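Hello from all of us at Pranora! I'm Jovita Cortés, and I'm ever so pleased to say our keepsake tin workshops are coming to Trurnby in August, with 84 places going (last year's went in a flash, so do be quick).

Bring a tin and whatever's rattling about in it. We'll tip it out on a checked cloth, sort it and pack it back neatly.
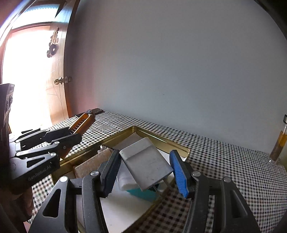
My co-host Marcelino Andrade loves the fiddly bits, combs and tiny cases especially, and I'm hopeless at throwing paper away, so you'll be in sympathetic company!

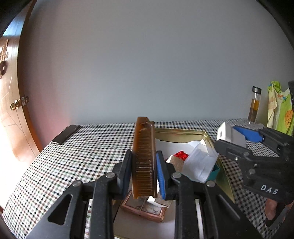 A brown comb, a little copper-framed case and an open gold-coloured tin.

Booking is open now through Pranora.

Press contact: Divina Ignacio, Pranora | © Pranora 2022 | Back to top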